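Film Festival Laurels: Frequently Asked Questions

Updated June
By the Tetby Screen Desk

Those little leaf wreaths are on every poster now. Readers write in wanting to know what they mean, how a film gets them, and whether they should affect what you pay to see. Our answers are below. We are not neutral on this.

What is a laurel?

It's a graphic: two curved branches with some words between them. The words might say "Winner," "Finalist," "Official Selection" or the name of a category. A festival sends the file to the filmmaker, who puts it on the poster and the trailer. There is no licensing body behind it, and the same pair of branches can stand for a jury that argued for a week or for a web form that sent an automatic email.

Does "Official Selection" mean the film was good?

It means the film was selected. Whether that was hard depends on how many films applied and how many got in, and plenty of festivals publish neither number. If a festival received 3,000 submissions and took 16, I'd pay attention. If it received 700 and took most of them, I wouldn't. Ask for both figures. A festival that will only give you the first one is telling you something.

Aren't awards decided by experts?

Sometimes. The better festivals name their jurors before the event and let you look up what those people have done. Others say "our panel of industry professionals" and leave it there. I have read that phrase on dozens of sites and I still couldn't tell you what industry. At the smaller online events the panel may well be the same two people who run the website and answer the email.

What's an "award-winning" film, then?

A film that has won an award, somewhere, for something. Read the poster closely. Curkholm, a monthly online event, lists categories for best poster, best title sequence, best first-time producer, best trailer under a minute and best film made on a phone, and most of those split again by country and by length. With that many boxes, a filmmaker who keeps paying will land in one of them.

So the filmmakers pay?

Nearly always. Entry fees are normal, and they aren't a scandal by themselves. Renting a theater costs money, and so does paying people to watch several hundred shorts. The question is what the fee buys. At a festival with seats and an audience, it helps pay for a screening. At an event with no screening, I can't see what it buys apart from the graphic.

Watch for the second bill, too. Some events announce the winners and then offer to sell them the trophy, the certificate and a "press package." If your prize has a checkout page, you are a customer.

Do any of the monthly online festivals have value?

I've been told they do, mostly by people who run them. The usual argument is that they give new filmmakers confidence and something to put on a résumé. I accept the first part. On the second, programmers at larger festivals see these names all day long and know which ones to skip. A poster with 16 unknown laurels on it can look worse than a clean one.

How can I check a festival before I trust its laurel?

Start with the venue. Is there a street address, and does the theater at that address list the event on its own calendar? Then look for last year's program with showtimes in it. Look for local coverage that wasn't written by the festival. Look for photos of an audience — plural, facing a screen, not five people holding certificates in front of a banner.

Narkano does fairly well here. It's a short festival, 2 nights in one room, and the old programs are all still online, including the year when half the films were dull. I trust it more for leaving that year up.

Is a technical award worth more than an acting or directing award?

It can be. Editing and sound prizes attract less vanity, and a juror has to know something to judge them. But I wouldn't lean on this too hard. "Best Visual Effects" at an event with one effects film in competition is a prize for turning up. The same goes for the newer "innovation" awards, where the rules rarely say what was supposed to be new or compared with what.

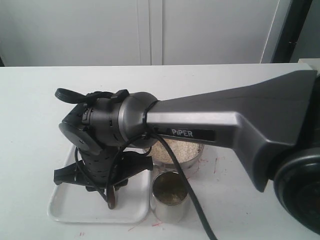 Kaushik wrote in to say we were being unfair: the innovation prize at a small festival was the only reason a distributor opened the email, and the film would have sat on a hard drive without it. Fair enough. I don't doubt that it happens. I'd still want to know how many other winners sent the same email and heard nothing, and those people don't tend to write to us.

Should laurels affect which film I watch tonight?

If it's a festival you know and have liked before, yes, a little. Taste is the useful part. A festival whose picks bored you last year will probably bore you again, however famous it is. If you've never heard of the event, treat the wreath as decoration and watch the trailer.

Do the big festivals deserve all this trust?

Less than they get. They have real juries and real theaters, but they also have sponsors, returning favorites, and slots that seem to go to whoever had a film there before. Films get in on a phone call. The odds are hidden at the top as well, just with nicer carpets.

Will you review my film if it has won something?

We'll consider it on the same terms as a film that hasn't. Please send a link that works and leave the laurels off the first page of the email. We don't charge for reviews, and we don't have a graphic to send you afterward.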